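Home Food Travel Homes Culture Subscribe

The Second Life of the Small-Town Hotel

The old railroad hotel in Ustmont closed its dining room first, then the third floor, then everything else. For 11 years the only tenants were pigeons and a barber who rented the corner shop. Last September it opened again with 23 rooms, and on most weekends it is full.

Hotels like this one were built to a pattern. The station came, and within a year or two there was a brick building across the street with a lobby, a bar and a sample room where traveling salesmen laid out their goods on long tables. When the salesmen started driving, the hotels lost their weekday trade. When the interstate opened, they lost the rest.

What is bringing them back is mostly price. The Plattner House, two counties over, sold for less than a new three-bedroom home on the edge of the same town. The roof cost more than the building did. Its owners spent 438 days on repairs, most of that on pipes, and they opened with half the rooms still locked. A night there costs $105 in winter and $142 in summer, breakfast included.

Breakfast matters more than you might think. A hotel with fewer than 30 rooms can't pay for a full kitchen out of dinner, so most of the new owners serve eggs and toast in the morning and leave the evening to whoever is already cooking in town. In Ustmont that means a diner, a pizza counter and a steak place that closes at 8:30 p.m. Guests complain about the hour. The steak place has not changed it.

The rooms themselves are a matter of taste. Some owners strip everything back to plaster and put in iron beds. Others keep the wallpaper and the radiators that bang at five in the morning. I slept badly in one of each and would go back to the one with the wallpaper.

The sample rooms are the hard part. They are big, plain and usually on the ground floor at the back, with poor light and one door. You can't sell them as bedrooms.

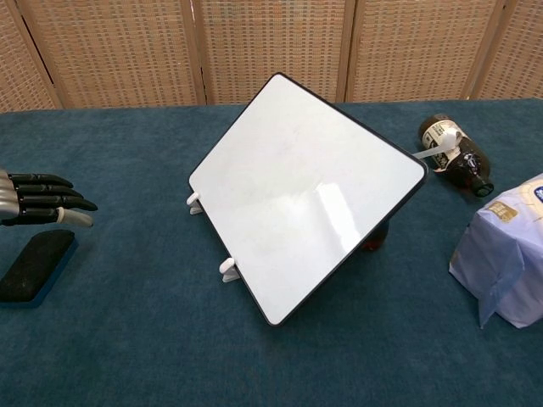

At the Illivholm, the owners rent theirs by the half day for meetings, sewing classes and the yearly seed swap. It brings in around $171 a week, enough to cover the heating for that side of the building. Before that it held broken chairs.

Not every one of these projects works. The Sutanlow Hotel reopened with a rooftop bar and a wine list and was shut again by its second spring. The town has one stoplight and no train. People drove out to see it once, had a drink and drove home, and the bedrooms stayed empty.

The Illivholm is taking the slower road. The second floor is open, the third is still down to bare boards, and the elevator – a 1920s cage with a brass gate – is waiting on a part. For now guests carry their own bags up. Ask for a room at the front. The back ones look onto the feed store, and its trucks start loading at six.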